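Our open day at Skendolton starts with a robot arm on a screen. It practices in a pretend room - computer-made, with a table and floor to work over. 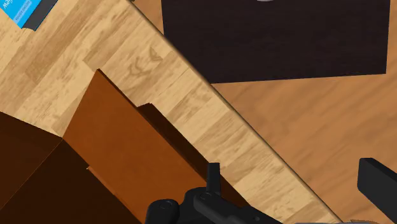
Binta wanted to know if robots ever get bored of practicing. They don't, and they can try the same job 76 times!

Next comes the cardboard box, and the arm has to reach right down into it.
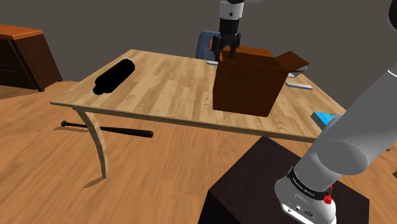 *The gripper reaches into the open box.*

Getting two fingers inside takes careful steering.

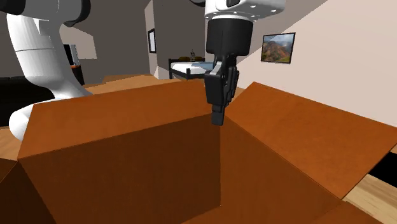
## Your turn

Pick up a sock using 3 fingers - slowly!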